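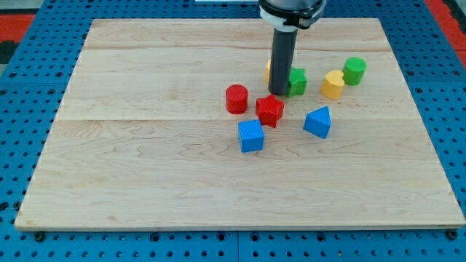 Shape sorter

Search this encyclopedia Search Advanced search

8 Feb 2021
By Dagmar Michalík

A shape sorter is a toy made up of a set of solid blocks and a container or board with openings cut to match their outlines. The child passes each block through, or seats it in, the opening of the same shape. The blocks are often sold and stored apart from the container, and in nursery inventories they are usually listed separately as shape blocks.

Construction

Most blocks are right prisms: a flat outline, such as a circle, star or heart, carried straight through to an opposite face of the same outline. A prism has a constant cross section, so it can be pushed through its opening without being tilted once it is lined up. The side walls may be given a slight taper, known in molding as draft, which lets the part leave the mold. On a tapered block one face is a little smaller than the other and enters the opening more easily.

Plastic blocks are molded either solid or as hollow shells. Hollow blocks are closed with a cap, welded or pressed into place. Wooden blocks are sawn from profiled strip and sanded. Edges are rounded in both materials, and the openings are cut larger than the blocks by a clearance that varies with the age group. A wide clearance makes the toy easier but may let a block through the wrong opening, a fault called cross-fitting. It is most common between the circle and shapes with many corners, such as the hexagon or octagon.

Shapes

The number of ways a block will enter its opening depends on its symmetry. A cylinder fits at any rotation about its axis. A square prism fits in four positions, an equilateral triangle in three and a regular five-pointed star in five. A heart has a single line of symmetry and fits in only one position from each face. For this reason the circle is normally introduced first and the heart late, although the heart is among the shapes that children name earliest.

A block can also rest on its side wall. Stars stand on two points, and a heart may balance with its lobes upward if the tip has been blunted. A cylinder laid on its side rolls, and on smooth tables it is commonly the first piece to be lost.

Color

Red, blue, green and yellow are the usual colors. In keyed sets each shape has its own color, repeated around the opening, and the child can sort by color alone. In unkeyed sets color and shape vary independently, so that a star and a cylinder may both be green. Miloslav Kubíček, in a handbook for the Olovance nursery workshops, recommends unkeyed sets for children who have already mastered a keyed one. Chantal Melnyk disputes the order and starts with unkeyed blocks.

Play surfaces

Loose blocks are used for naming, grouping and lining up as well as for posting. A pale, plain surface gives good contrast with all four usual colors, yellow being the weakest. Boards glued up from planks are suitable if the seams are flush.

Collections

The toy collection at Bukby holds 117 shape sorters, 21 of them complete with all blocks. Its catalog, compiled by Benedek Sárközi, lists 944 loose blocks by outline and height.

See also: Peg board; Nesting cups; Inset puzzle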